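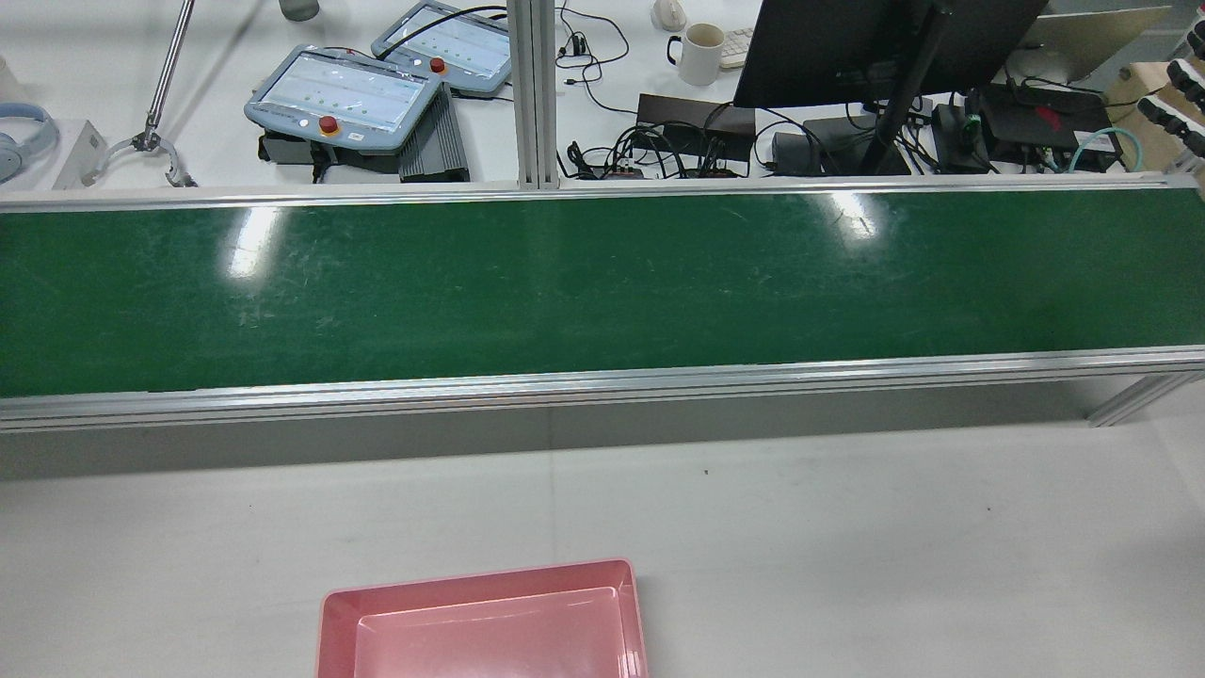 Custom Lanyards and Badge Holders: Your Questions

What's the smallest order I can place?
40 pieces for printed lanyards. Blank ones in our stock colors can be ordered in any quantity, even one (we love a one-lanyard order!).

Which width should I pick?
The 3/4 inch is our favorite and suits most logos beautifully. If your artwork has a tagline or small lettering, go up to 1 inch so people can read it from across a trade show aisle. The 3/8 inch looks great with a plain company name.

What is the Welia?
Our softest lanyard, and the one our own crew wears every day. It's a tightly woven polyester with a smooth edge that doesn't scratch your neck. The Ereck is the flat, sturdier version, and it takes bold colors wonderfully.

Can you match our brand color?
Yes! Send us the Pantone number with your order. If you don't have one, mail us something printed in the right color and Marisa Valentini in our art room will find the closest match.

What kind of file do you need?
Vector files are best: AI, EPS or a PDF saved with outlines. We can redraw simple logos from a JPG at no charge.

Will I see a proof?
Always. It comes by email, and printing starts once you reply with your OK. Proofs approved by noon on Wednesday go into that week's run.

Do the badge holders fit a standard ID card?
Holder 3304 fits any credit card sized badge, upright or sideways, and has a thumb slot so the card slides right out. They come in packs of 100. Oversized event passes need the Morgan pouch, which has a zip top.

Are breakaway clasps extra?
No, just check the box on the order form. We recommend them for schools and hospitals, and anywhere people work near moving equipment.

Can I mix colors in one order?
Sure, as long as the artwork stays the same. Tell us how many of each color in the notes box.

Can I get a sample first?
Please do! Blank samples are free, up to three per customer. Write to Augustina Annan at the sample desk and mention which clip you'd like on them.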